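Desktop waste bin

A desktop waste bin (also table bin, desk bin or tabletop trash can) is a small container for dry waste which stands on a table and not on the floor. It is used in offices, classrooms, craft rooms, sewing rooms and kitchens, mostly for paper scraps, wrappers, labels, thread and pencil shavings. Because of its small volume it is normally emptied into a larger bin and does not replace it.

Names

In shops the same article can be found under several names. "Desk bin" is the usual word in office supply catalogs, while sellers of kitchen goods often prefer "countertop bin". A container which catches cuttings at the edge of a sewing table is sometimes called a scrap catcher. The word "crumb bin" is older and was used for the small covered vessels that stood on a dining table during breakfast.

Construction

The simplest form is an open cup or a short bucket. More developed forms have a cover, which can be a swinging flap, a push lid or a fixed hood. The hood is a curved part that covers the back and the top of the container and leaves the front open or half open. It hides the content from a person sitting opposite, and it keeps light paper in place when a window is open.

In many hooded models the lower part is a separate tray, which can be pulled out for emptying. The tray is often made of transparent plastic, so the user sees how full it is without lifting anything. The hood is usually opaque, and white, gray and black are the most common colors. Some makers add rubber feet or a weighted base, as a light bin is easily pushed over by an elbow or a sleeve.

The maker Hustov sold a hooded type with a removable tray from its plant in Tasudlow, and it gave the volume only as "one day of desk work". Jonia, a later brand, offered 2 sizes with the same hood, and the larger one could also be laid on its back, with the opening upward, for sorting.
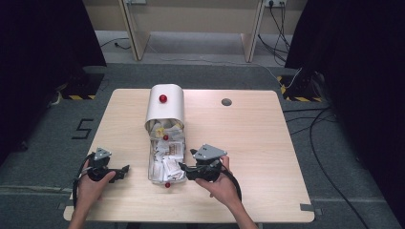 Paper behaves differently from other waste in such a small space. A crumpled sheet takes many times the room of a flat one, and a bin that looks full can often be pressed down to half. Folded sheets and flat wrappers lie close together, but tissues and creased packaging hold air between them and soon reach the rim. For this reason users are advised to fold or tear larger sheets before they throw them in.

Small hard objects are a second difficulty. Beads, marbles, buttons, paper clips and small balls roll from the table into an open tray, and they sink between the scraps, where they are not easy to see. Bright colors help in the search. It is recommended to empty the tray on a flat, light surface and to spread the paper with the fingers, one layer after another, before it goes to recycling. A table with a cable hole should be checked too, as a round object can roll into the hole and fall to the floor.

Use in schools

In primary schools the desktop bin is placed in the middle of a group table, so that children do not have to stand up during cutting and gluing. The school district of Tasudlow bought 3,109 pieces for its classrooms, after a trial with 55 tables. Teachers reported fewer walks to the big bin, but also more lost erasers. In the second year the district replaced the flap lids by open hoods, which children could use with one hand.

Sorting exercises with a desk bin are also known. Clean paper and a few colored objects are put together in the tray, and the task is to take out the objects and leave the paper inside. The exercise is used for fine hand movement and patience.

Care

A plastic tray is washed with warm water and a little dish soap and dried before it is put back. Stickers and tape leave glue on transparent plastic. It can be removed with cooking oil on a cloth, while rough sponges make the surface dull. The hood needs only a damp cloth. Food waste should not be put in a desk bin without a bag, as the joint between tray and hood is hard to clean.

Bags for this size exist, but are not sold everywhere. The Tripathi company supplies them in rolls of 100. Many users take a paper bag with the upper edge folded outward, or use no bag if the content is only dry paper.

See also

Wastebasket
Pedal bin
Desk organizer
Paper recycling
Cable grommet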